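Bundton Ledger Categories: README

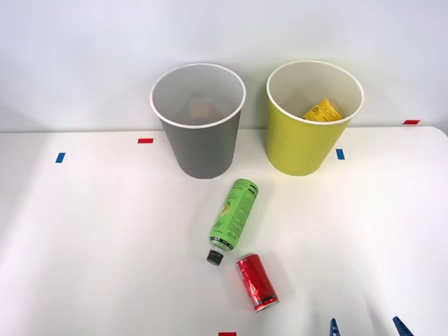
Bundton is a set of expense lines from small-business bookkeeping, each one tagged with the account it was finally posted to. It was put together at Bhat, a bookkeeping practice with offices in Jandutton and Tirncombe, to test rules that suggest an account for a new bank or card line. The hard part of the work is in small purchases. A pair of round waste bins, one gray and one yellow-green, can go to office supplies, to cleaning, or to small equipment, and three bookkeepers may give three answers. The set keeps the account the reviewer settled on, along with the first account the bookkeeper picked, so you can see where they differ.

Contents

There are 3000 lines in one CSV file, lines.csv. A second file, accounts.csv, holds the chart of accounts. It has 59 accounts in 6 groups: income, cost of sales, payroll, premises, office and administration, and finance costs. Account codes are four digits and should be read as text, or the leading zeros on the income codes will be lost.

Fields in lines.csv

line_id: unique, no meaning beyond that
client_type: trade, retail, food, professional or other
description: the bank or card text after cleaning
amount: in dollars, money out is negative
first_account: code picked by the bookkeeper
final_account: code after review
split: yes if the original line was divided over more than one account
note: free text, mostly empty

Where a line was split, each part has its own row and the parts share the first six characters of line_id. Add the parts together to get the original amount.

How the lines were tagged

Each line was coded by a bookkeeper in the normal course of work and then checked by 2 reviewers. If the reviewers disagreed, Selamawit Nigatu made the final call, and the note field says "SN". She also wrote the coding guide, which is in guide.txt. Read the section on repairs and improvements before you use the premises accounts. We changed our practice on flooring and shelving partway through, and older lines were recoded to match.

Cleaning

Client names, card numbers and check numbers were removed from the description field. Supplier names were replaced with a general word such as "hardware store" or "phone company". Amounts were left alone except for payroll lines, which are rounded to the nearest ten dollars. Transfers between a client's own accounts were taken out entirely — they made up a lot of the original export and are handled by a separate matching step.

Known problems

Food clients are thin, and most of their lines are supplier bills. Loan payments are often posted whole to the loan account with the interest moved at year end, so do not use the set to learn the split between principal and interest. A few refunds carry the wrong sign. They are marked "sign" in the note field and have not been corrected.

Sales tax is included in the amount column. There is no separate tax field, and one is not planned.

Use

The files may be used for testing and teaching. Please don't use them as advice on how to code your own books. Our chart of accounts suits our clients and leaves out things other businesses will need, such as inventory in transit.

Changes

July 5, 2024 — first shared version. Duplicate fuel lines removed, guide.txt added.

The next version is due in September and will add lines from the Tirncombe office, which are still under review. Account codes will stay the same. Corrections can be sent to Selamawit Nigatu at the Jandutton office with the line_id and the account you think is right.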